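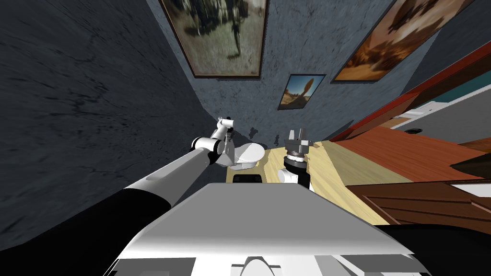 Both arms over the table in the simulator, white dish at the left gripper.

Hello again, friends! A good many of you asked how the gripper comparison was coming along, so make yourselves comfortable, I have tea and I'm going to ramble a bit.

For anybody new: I've been trying two finger models on the same simulated two-armed robot, the Kustia fingers and the Putimico ones. Same arms, same controller, same little room with the desert pictures on the wall (I've grown very fond of those pictures).

I've logged 1,425 grasp attempts so far with Kustia and 644 with Putimico, so please don't ask me for a winner yet! Putimico takes longer to load and I am not a patient woman.

What I can tell you is that the wrist camera matters more than I expected. From the head view a spoon looks so easy. Then you switch to the close-up and it's pale gray on pale gray, and you start to feel for the poor controller.
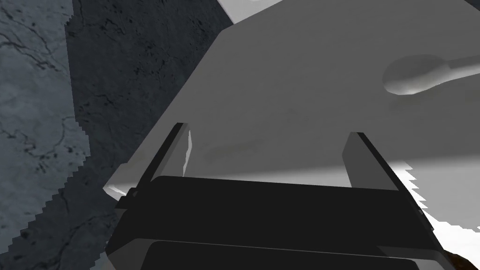

Close-up over the gripper, fingers open, spoon at upper right.

Sum-yee Mok wrote to suggest I darken the tabletop for the wrist view, and bless her, I'm going to try it. She also thinks I have the fingers closing too fast, and she's probably right about that too.

Thin things are my other headache. Bowls and dishes have a nice rim to aim for, but anything shaped like a stick wants to roll or twist between the fingers, and a tiny error at the wrist gets awfully big out at the tip. 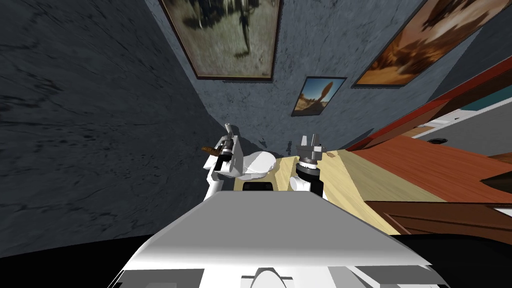
So I've turned the closing speed down by a third and I'm rerunning all the thin objects with both sets, and the Dranham controller settings can wait till August. If you've tuned finger friction for sticks and pens, please do write and tell me what you used, long answers very welcome!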